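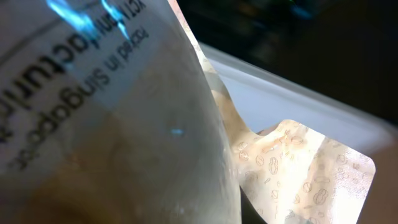 Das Tavus 8

Oktober 2018 | Erzählung | Von der Redaktion Pekora

Das Gerät meldete sich um 4:36 Uhr mit einem Akkustand von 69 Prozent. Ich notierte den Wert. Am Vorabend hatte es denselben angezeigt, und dazwischen lag eine Nacht mit aktivem WLAN und eingeschaltetem Display.

Die Firma Hauser hatte mir das Tavus 8 im September zum Dauertest überlassen. Nennkapazität 4.000 mAh, Gehäuse aus Aluminium, Vorserie. Im Begleitschreiben stand, Abweichungen seien ohne Wertung zu protokollieren.

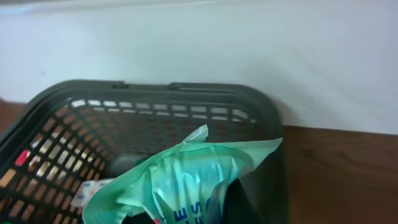
Korb aus dunkelgrauem Kunststoff, Wände gelocht.

Ich startete eine Videoschleife bei voller Helligkeit. Nach 36 Stunden zeigte das Tavus 69 Prozent. Ich tauschte das Netzteil, dann die SIM-Karte. Schließlich schaltete ich es aus. Das Display blieb an.

Der Support in Totitz antwortete per Formular. Der Ladezustand werde geschätzt - eine Schätzung könne stehen bleiben. Auf die Frage nach dem Display ging man nicht ein.
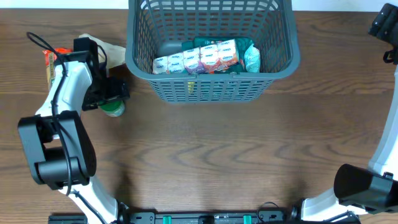
Verpackte Riegel oder Waffeln im grauen Korb.

In der zweiten Woche begann das Gerät, Termine anzulegen. Sie trugen keinen Titel, nur eine Uhrzeit, jeweils 4:36. Ich löschte sie. Am Morgen waren sie wieder da, um einen Tag verschoben.

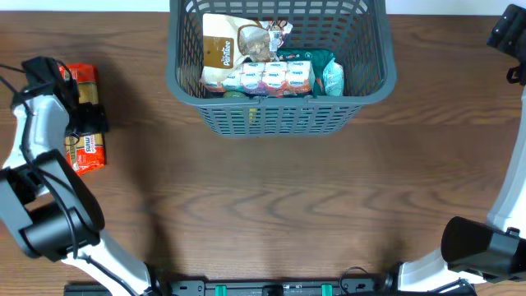
Das Protokoll umfasste inzwischen mehr Seiten als das Handbuch. Ich schrieb nur noch das Nötigste hinein: Uhrzeit, Temperatur, 69 Prozent. Einkaufen ging ich nach der Liste, die das Tavus anzeigte. Geschnittenes Brot im Beutel stand darauf, dazu kleine Kartons im Mehrfachpack, und beides lag später im Korb auf dem Holztisch. Die Liste hatte ich nicht angelegt. Ich trug das unter Sonstiges ein.

Am Tag der Rückgabe verpackte ich das Gerät nach Vorschrift. Durch den Karton war ein Signalton zu hören. Auf meinem eigenen Telefon stand der Akku bei 69 Prozent.

Diese Website verwendet Cookies. Mit der weiteren Nutzung stimmen Sie dem zu.

Weitere Beiträge
- Firmware für Anfänger
- Der Funkmast hinter Totitz
- Ein Update in drei Teilen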